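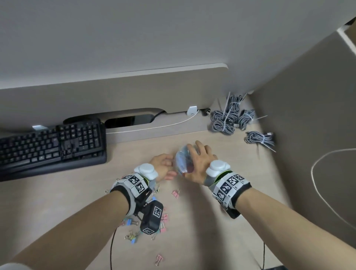
A small clear bag over the desk, between two hands.

Grelorach Seed Starter Refill Pack

If you've ever opened a drawer in July and found a crumpled paper envelope with half its seeds spilled into the corners, you'll know why we love these so much! The Grelorach refill pack is a simple thing: pre-portioned vegetable and flower seed, sealed in clear bags, with a growing card for each variety. We've carried it at Bundside since our very first season, and it's still the item we end up talking about most when people stop by the counter.

Each pack holds enough seed for 20 plugs at two seeds per plug, so one pack fills one Cetthorpe tray with nothing left over to lose. The Cetthorpe tray is sold separately (we have it in black and in a nice dark green), but the seed will grow happily in egg cartons, yogurt cups or whatever you have by the window.

Varieties in stock

Pawłowska tomato - a stocky red bush type with a thick skin and a really good, sharp flavor. Great on toast, even better roasted. It doesn't need pinching out and it stays short enough for a balcony.
Butterhead lettuce, mixed - green and bronze leaves, ready to cut small or leave to heart up.
Sweet basil - the big-leaf kind. Sow it late. It hates a cold sill.
Pot marigold - orange and yellow, very easy, and the petals look wonderful in a salad.
Leaf celery - new this year! Think parsley with more punch. Slow to come up, so don't give up on it.

Chilies are sold out and will be back once the new crop has been cleaned and tested. Orders placed by 21st February go out in our first spring shipment, and anything later goes in the next one.

Sowing

Fill the tray with fine seed compost and water it before you sow. Two seeds to a plug, then a light covering for tomato, basil and marigold. Lettuce and leaf celery want light, so press them onto the surface and leave them bare. Put a lid or a loose sheet of plastic over the top and keep the tray somewhere bright.

Lettuce is usually first up, often within the week. Tomatoes take a little longer. Leaf celery can take 3 weeks, and that's fine. When the seedlings have their first true leaves, snip out the weaker one in each plug with scissors - pulling it tends to bring its neighbor along too.

Water from below if you can. Stand the tray in a shallow dish for a few minutes, let it drink, then tip away what's left. We've grown trays both ways for years and the bottom-watered ones come out sturdier every time, with far less of that sad flopping at soil level.

Storing what you don't use

Fold the top of the bag down tight and put it in a tin or a jar, somewhere cool and dark. The back of the fridge works well. Lettuce is best used up by the following spring, but tomato seed keeps for several years and we've had lovely results from older packs (one batch of Pawłowska that had been forgotten on a shelf came up almost to the last seed, which made our whole month).

What's in the pack

Seed for one variety, sealed
Growing card with sowing depth and spacing
Blank label for your own notes
One wooden plant marker

Can I mix varieties in one tray?
Sure, as long as you keep fast and slow growers at opposite ends. Lettuce and marigold get along fine. Leaf celery is happier in a tray of its own.

Is the seed treated?
No, none of it is. It's also all open-pollinated, so you can save your own from the tomatoes and the marigolds and have plants next year that look like this year's.

Do you ship with other items?
Yes, seed packs travel in the same box as trays and markers. Compost goes separately on account of the weight.

Goes well with

Cetthorpe 20-plug tray with drip dish
Cetthorpe clear lid
Bundside fine seed compost, small sack
Grelorach plant markers, bundle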